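Travel > Day Trips > Factory and Open Days
Filed under: Trip reports, Short drives

Draltville Cheese Dairy Open Day, 8/31/20

The dairy at Draltville opens its doors once a year, at the end of August. I drove over from Pirnville and parked in the field behind the school. Entry was free. We were told at the gate to bring our own box with a lid if we planned to buy fresh curd, and that clear ones with latches on all four sides keep it best. 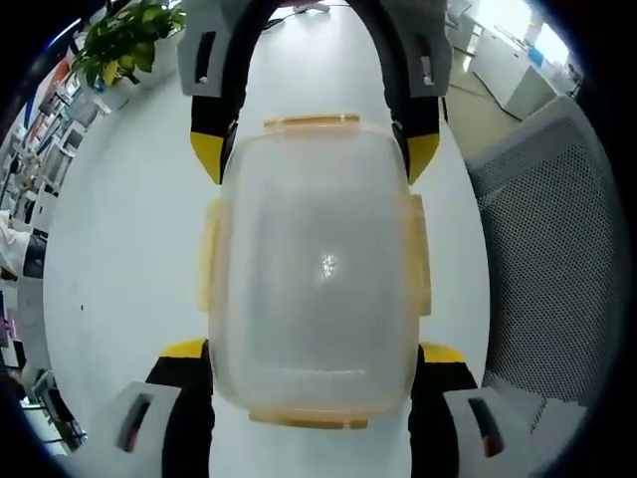
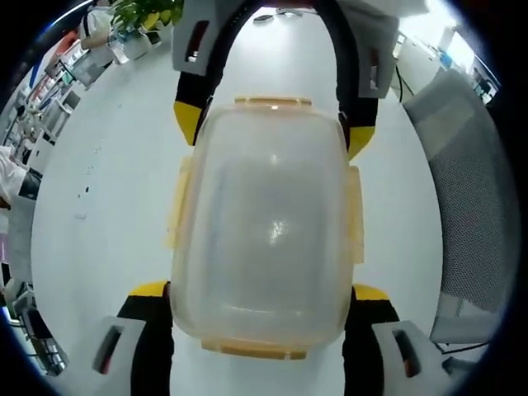 A latching box, two views.

Go early, was the advice from a reader in Chisholm who went last year, as the curd sells out before lunch and the aged wheels are easier to get in the afternoon. I got there when the gate opened and still stood in line a good while.

The tour has 2 stops. The first is the vat room, seen through a long window. Each vat holds 2000 liters, and the milk comes from farms on the Drollholm side of the valley. The guide spoke quickly and the fans were loud, so I missed most of the part on rennet.

The second stop is the cellar. It is cold – take a sweater. Wheels stay there for 100 days, and they are turned and brushed by hand. A stone over the door is cut with the year 1516, from the barn that stood on the site before.

Tasting is in the yard. The young cheese was mild and a little rubbery. The older one was much better, and I bought a wedge of it along with the curd.

Previous | Next | All reports | Map | Contact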